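How do you shop for a robot arm? I get asked this a lot, so let's go shopping – pretend shopping!

Say our club in Stekdale has 3000 dollars. Wow, right? But the arm isn't the only thing on my list. We need a gripper (that's the hand), a strong table, cables, and things to practice on. I always save some money for spare parts too, so 62 dollars goes in a jar before I buy anything.

Then I ask what the arm has to reach and pick up. A fork is skinny and a bowl is wide, so one hand has to suit both!

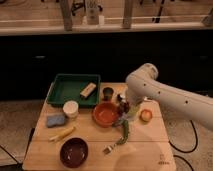
*A white robot arm over a table of kitchen things. Which one would you pick up first?*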